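3.2 Colour and shape in the sorting bin

We had expected, going into the Utov sessions, that people would reach for the nearest piece first and worry about its name later, and for the most part they did. What surprised us (pleasantly, we'll admit) was how much talk went on before anything was picked up. Of the 414 requests we transcribed, 367 named a colour, often with a shape tacked on the end as a kind of afterthought – "the red one, the cross".

The black bracket was the exception. It has no cheerful colour to lean on against a grey floor, and our participants called it a bookend, a shelf, a little chair and, on 2 occasions, simply "the other thing". We kept all of these labels as spoken. 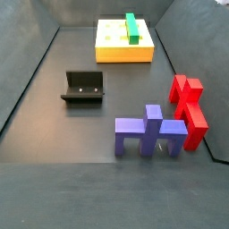
Figure 4. Four pieces in the grey bin, with the yellow-and-white block near the back wall and the black bracket at middle left.

The H-shaped piece gave much less trouble, although "blue" and "purple" were both favourite answers and we have counted either as correct.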